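Mamo Sorting Station: Set-up and Daily Use
Section 4. Working Alongside the Arm
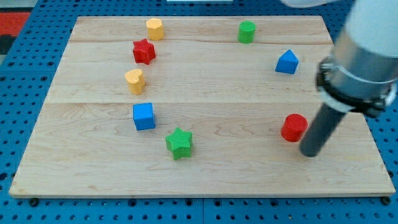

Read this section before your first shift at a station. It is for packing and kitting staff at the Avilbridge site who used to sort by hand and now share the bench with an arm. You do not need to have read Section 3 (Mounting and Power), which is for maintenance.

4.1 What changes for you

Before Mamo, one person at each bench picked parts out of the tote, faced them up on the board and moved them into the kit tray. The arm now moves parts on the board. You load the board, deal with parts the arm refuses, check finished kits and sign for them. You are still the person responsible for the kit. The signature on the kit card is yours and the arm does not have one.

Shift length and break times are the same as before. Bench rotation has changed. You will spend no more than two hours at a time at a Mamo station, because watching a machine is more tiring than it sounds. If your rota shows a longer block, tell your shift lead.

The station records how many moves the arm makes and how many times it stops. It does not record who pressed the stop button. Stops are not counted against you.

4.2 Before you start the arm

1. Check that the status lamp on the Cluta control box is amber. If it is green, the arm is live. Press PAUSE and wait for amber.
2. Lay the board flat on the pegboard. Press each corner in turn. If the board rocks, lift it and look for a part or a loose fastener underneath.
3. Wipe the board with a dry cloth. Do not use spray cleaner.
4. Run your hand along the seams between the planks. A raised seam can tip a tall part over. Report it and use another board.
5. Look at the tip of the rod. It should be smooth and rounded. If it is chipped or has tape on it, do not start.
6. Clear cups, gloves, kit cards and phones off the pegboard.

NOTE: The clamp collar on the arm is set by maintenance. Do not tighten it yourself, even if you have the right key.

4.3 Loading the practice board

New stations, and stations that have been moved, are run with the practice blocks before any customer parts go on. New staff do the same exercise on their first day. The blocks are stars, cylinders, a heart, a cube, a house and an eight-sided prism, in red, yellow, green and blue.

1. Take 8 blocks from the practice box.
2. Stand each one on its flat base. Leave at least two finger widths between blocks.
3. Keep the middle of the board clear so the rod has room to come down.
4. Do not line the blocks up in a neat grid. Tote parts never arrive that way and the check is less useful if you do.
5. Step back behind the floor line and press START on the control box.
6. Choose PRACTICE, then type a short instruction, such as "move the red cylinder next to the blue cube."
7. Watch the whole move. Keep a hand near the stop button.

The rod pushes. It cannot grip or lift, so a block that falls over stays down until you stand it up again.

CAUTION: Never steady a block with your fingers while the lamp is green. Pause the arm first, every time.

Repeat until the station has completed 14 moves without a stop. Write the result on the station card and initial it.

4.4 When the arm stops

1. Read the message on the control box before touching anything.
2. PART NOT FOUND: pause, check that the part is on the board, and stand it upright.
3. PATH BLOCKED: pause, and open up space between the parts on either side.
4. CODE 58: the arm has met more resistance than it should. Press the red stop button, leave everything where it is and call maintenance.
5. After any fix, step behind the floor line before pressing START.

If the same message comes up three times in an hour, go back to hand sorting at that bench. Hand trays are kept on the lower shelf of every station for this. You do not need permission to switch, but let your shift lead know so the kit count can be adjusted.

4.5 Checking kits

For the first 100 kits after a station is set up, check every part against the card. After that, check as the card instructs. If a kit is wrong, put it in the gray bin with a note of what was missing or extra. Please write the note even if the fix takes five seconds. The notes are read at the Monday meeting and are how the part list gets corrected.

4.6 Training and questions

Each person is signed off by someone who has already worked a station, at the bench and not from a video. Allow a full morning. Staff who would prefer to stay on hand benches can ask to do so until the rota review in March.

Questions about this section go to Rostyslav Onyshchenko, bench training. Faults go to maintenance on the usual extension.

Revised 23 December 2025

© Vusavico | Mamo Station Guide, Section 4 | Contact bench training | Back to top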